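Stability of Two-Block Towers on a Cloth-Covered Surface
Project report, Wajid Rind
Module: Measurement and Mechanics, second year

1. Purpose

The project looked at how far the upper of two equal cubes can sit out of line with the lower one before the pair stops being dependable as a tower. The textbook answer for rigid blocks on a rigid floor is half the side length. A cloth over the table changes the floor, and worn edges change the blocks, so a smaller figure was expected. The work was limited to two blocks, one red and one blue, with red always specified as the upper block.

The question came out of an earlier exercise in which taller towers were built on the same kind of covering. Falls were recorded there but the offset at each level was not, and the results could not be used for anything beyond a general impression.

2. Materials

The blocks are cubes of the same nominal size from the Jiso set held in the department store. They were weighed together before the first session and again after the last, with no change on the scale used. Edges are slightly rounded, so the flat part of each face is smaller than the face itself. This matters for the calculation in section 4.

The table was covered with an off-white cloth from Poltico, pulled flat by hand and clipped under the table top. It was not glued or stretched on a board. Small folds were smoothed out at the start of each session. Light came from the ceiling only.

3. Method

The blue block was put down first and its front face lined up by eye with the long side of the table. The red block was then placed on it with the intended offset. A tower was counted as standing if it had not moved by the end of a 5 second wait. The offset was read with a steel rule held level with the join between the two blocks.

Two kinds of misplacement were noted separately. Shift is the sideways distance between matching edges. Tilt is any lean of the upper block, so that its lower face no longer lies fully on the block beneath. The two often occur together, and the record sheet has a column for each.

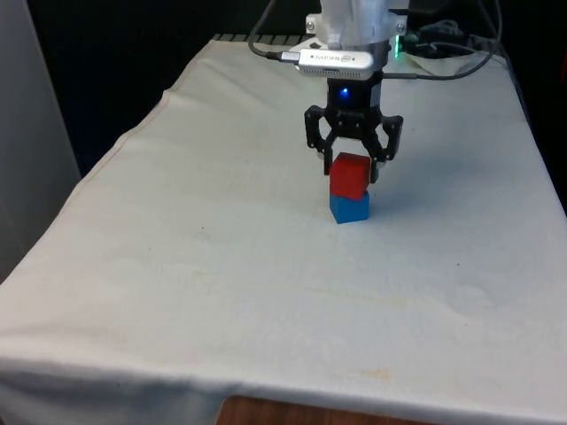
Photo: W. Rind / Jatoi Project Room

The overhang on the left side of the red block is the type of shift the sheet was designed for. The forward lean is more difficult to record. A rule gives no useful reading for it, and it was entered as "slight" or "clear" according to the observer's judgement. With a single observer this was consistent enough for sorting the results, but it should not be treated as a measurement.

A total of 217 placements were entered. The first 100 were done with no target offset and served to find the usual spread of a careful placement. The rest were done with a stated offset, increased in steps until the tower no longer stood.

4. Calculation

For a uniform cube of side s, the upper block tips when its centre of mass passes the edge of its support, at an offset of s/2. If the edges are rounded with radius r, the support ends earlier, and the limit becomes s/2 minus r. Any slope in the lower block reduces this again. The cloth allows a small slope, as the block presses into it more on the loaded side.

The slope was not measured directly. An attempt was made with a spirit level on top of the blue block, but the bubble was not sensitive enough to show a change.

5. Surface condition of the blocks

Marks on the faces were logged before the stated-offset placements, in case a raised scuff or a patch of dirt affected the contact between blocks. Faces were checked by fingertip and by looking along them towards the light.

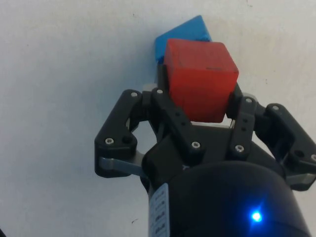

Marks of this sort on a side face take no part in the contact and were left alone. Only the top face of the lower block and the bottom face of the upper block were wiped before use. Specks on the cloth were brushed off where they lay under the blue block and ignored elsewhere.

6. Results and remarks

Towers with shift alone stood up to an offset a little below the corrected limit. Towers with both shift and clear tilt were less reliable, and the offset at which they fell varied too much for a single value to be given. Most falls were towards the overhang.

The 5 second wait was too short. On Friday one tower passed and then fell while the rule was being put away. It was left in the record as standing, in line with the rule set in section 3.

A board under the cloth would remove most of the uncertainty about slope. The Ruramia sheet material in the store is flat enough for this and could be cut to the table size. The remaining record sheets are in the project folder, with the stated-offset series filed after the free placements.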